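Robot Manipulation Lab, Unit 5: Two-Part Containers
Handout for sections A and B
Instructor: Rosalie Koller. Lab assistant: Andri Hauser.

5.1 Purpose

Unit 4 dealt with single rigid objects. A round tin with a separate lid adds a second body whose position depends on the first, and most of the trouble in this unit comes from that dependence. By the end of the lab each team should be able to teleoperate a lid removal, record it in the Temari logger, and mark the phases of the run in the log.

5.2 Terms

Body: the part that holds the contents.
Lid: the part that is removed.
Seat: the position in which lid and body are fully closed.
Cocking: the lid tilts in the seat and jams. One side is free, the opposite side binds.
Support contact: any surface other than the gripper that carries load from the object.

Use these words in the log. "Stuck" and "weird" will be sent back.

5.3 The wrist view

The wrist camera sits close to the fingers, so the thumb pad can fill a large share of the view. With a patterned object the operator has one advantage: the dots on the wall give a reference for rotation that a plain tin does not. The purple interior gives a second cue. Once it shows, the parts have separated at least on the camera side. 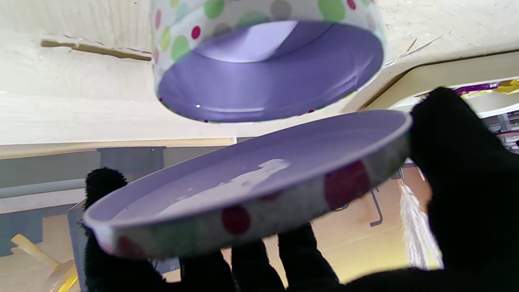

5.4 Procedure

1. Home the arm and check that the logger clock matches the wall clock.
2. Close the fingers on the rim until all the contact channels read above zero. Do not exceed 13 N on any finger.
3. Hold for 2 seconds. If the readings drift, release and grip again.
4. Tilt the gripped part slowly. Stop when the force on one side drops.
5. Move along the axis of the tin, as tilted, and not along the vertical axis of the arm. This is the step most teams get wrong.
6. Mark "separation" in the log at the first sample where the two parts move independently.
7. Set the gripped part down before handling the other one.

A run longer than 70 seconds counts as a timeout. Keep the file anyway.

5.5 Notes on contact

The finger covers are fabric over padding. They conform well to a curved rim but they also hide small slips, because the cover can shear while the pad underneath stays put. The motor encoders see nothing in that case. Compare the camera view before and after each squeeze and look for a shift in the surface features nearest the fingertips.

Tape on the tin changes the local friction. A fingertip that lands half on tape and half on the printed surface will let go of one before the other, and the part rotates about the side that holds.

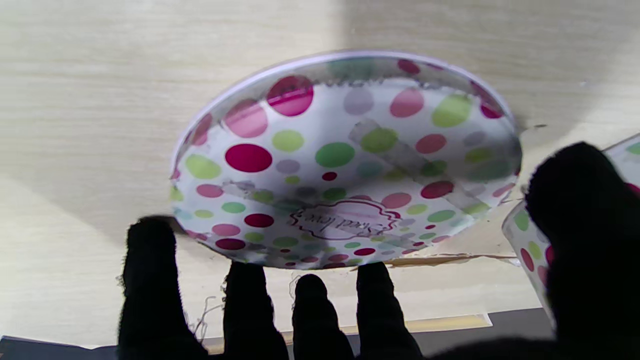
Choose contact points on the rim wherever the reach allows it. The rim is stiffer than the flat face, and pressing on a thin face makes it flex, which shows up in the force log as a slow decay that is easily mistaken for slip. Selina Kuster's team separated the two effects last term by plotting force against finger position — a flexing face gives a smooth curve, a slip gives a step. Their plotting script is in the course folder under Stikow.

The underside of a work surface can act as a support contact. If the tin is braced against it, log the brace as its own phase and subtract that period when reporting grip force.

5.6 To hand in

One log with phases marked, one force plot, and half a page on the worst run. Bianka Jakab collects the files on Saturday. Name the folder with your team name and the unit number. Section 5.5 is covered in the short test, which has a total of 28 points.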